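August, kurz nach 13 Uhr

Den Vormittag mit dem Planer verbracht. Riltelo liefert die Greifpunkte jetzt in 200 ms, das reicht. Das Problem sitzt in der Faltenerkennung: Bei kariertem Stoff hält das Netz jede dunkle Linie für eine Kante und schlägt Griffe mitten im Muster vor. Mit den einfarbigen Tüchern aus Nallutley hatten wir das nie. Habe die Schwelle erst auf 6, dann auf 13 gesetzt, beides nicht gut. Jetzt läuft ein Nachtraining mit 100 Bildern, alle von Hand markiert – meine Augen sind entsprechend.

Die Handgelenkkameras sind noch nicht entzerrt, Pilari bekommt die Bilder also rund, wie sie aus der Linse kommen. 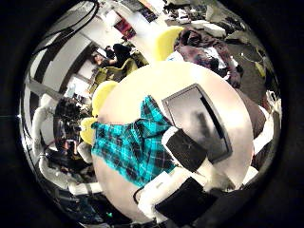
Im ersten Bild der Karostoff auf dem Tisch, im zweiten Karo auf dem Kopf.

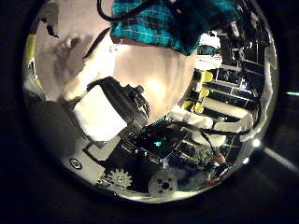
Für die Entzerrung nehme ich wohl das alte Modul aus Sleiman, die Parameter müssen aber neu bestimmt werden. Außerdem fehlt im Log weiterhin der Zeitstempel der zweiten Kamera. Morgen zuerst das, dann die Schwelle. Kaffee ist auch alle.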